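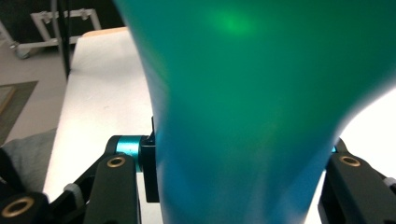

Section 4. Filling and placing the balloons

The Illeck kit says its balloons can be blown up "to full size" on day one and hung on day two. I have my doubts. A latex balloon filled until it squeaks has no give left, and you need give when you handle it and tie it in. Stop while the skin still yields to a squeeze. A green one at the right stage is glossy and slightly see-through, and it can be pressed in from both sides near the bottom so that it narrows to a waist and bulges above it. If yours won't do that, let some air out.

1. Stretch the neck a few times before filling. The box says this is optional. Do it anyway.

2. Fill with the hand pump. The Plandis pump takes 27 strokes according to its label, but that depends on who is pumping, so go by feel.

3. Pinch the neck, wait a moment, and press the side with your palm. It should dent and come back.

4. Tie off low on the neck. The plastic clips in the kit are supposed to replace knots. Two of mine slid off overnight.

5. Tie balloons in pairs, then twist two pairs together at the necks.

6. Fix each cluster to the strip, starting in the middle of the wall. Leave the ends until last.

Note: The kit claims to cover a doorway with 50 balloons. It might, if the doorway is narrow. Hold back a few for gaps.

Note: "Lasts up to a month" appears on the lid. Ours, put up in April, looked tired well before that.

CAUTION: Keep uninflated and broken balloons away from small children. Pick up scraps right away.

CAUTION: Don't hang clusters near a lamp or heater, whatever the lid says about heat resistance.

Revised 7/30/19, K. Joo

Related
Section 3. Checking the strip and hooks
Section 5. Taking it all down
Strachan wall hooks: do they hold on paint?
Kondley paper garlands, set-up notes

Comments

Sun-ja Wi: My clips held fine. Maybe you got a bad bag?

Byung-chul Byun: Agree on step 2. I counted strokes and popped the third one.

Do-yoon Heo: Does the squeeze test work on the small ones too? They feel hard almost from the start.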